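Notebook, July, 9.40 am

Club service day planning, Gruvville workshop. Writing up last night's meeting before I forget who agreed to what.

The incoming president wants the first service project settled before the handover dinner. Two on the list: the reading glasses drive at Garkutel, and the water filter stands for the Achari school. Members voted for the glasses first, stands second. Budget for both is 2464, of which 520 is already promised to the printer for leaflets and tickets.
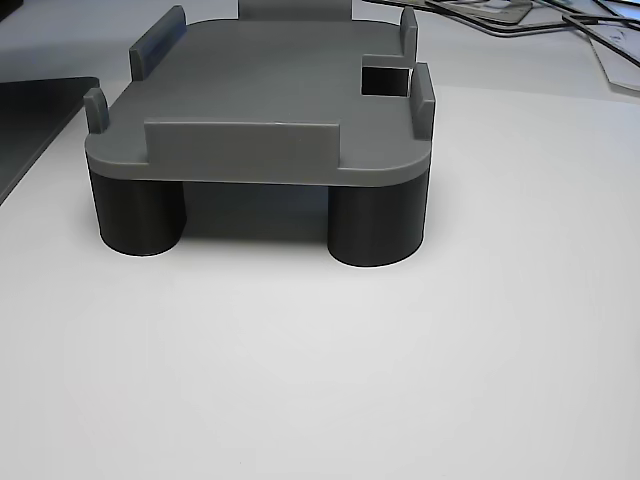
Grey platform, printed, on black legs.

Kamala Suvarna has the speaker list for the dinner. She wants one guest speaker and no more, after last year ran past eleven. I agree. The chain of office needs a new clasp and the old one is in the drawer with the spare badges.

Tickets: 200 printed, numbered by hand. Inevby have offered the hall at the weekday rate if we clear the chairs ourselves. Need that in writing. Their last letter left out the kitchen and we paid for it separately. 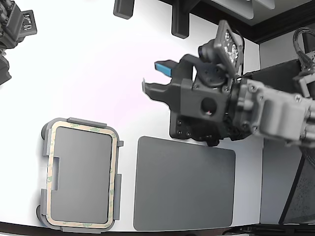
The dinner programme still has the old wording of the club pledge on the back page. Kamala noticed it. Corrected copy goes to the printer by noon, and the three past presidents have to be listed in order of service, oldest first.

Glasses drive: collection boxes at the library and the chemist for 3 weeks. Sorting on the long bench, cases kept apart from loose pairs. Garkutel want them labelled by strength, so someone has to ask the optician about borrowing the lens meter again.

To do: ring Inevby about the kitchen. Clasp to the jeweller. Ask Achari for the tap heights before any stand gets drawn up.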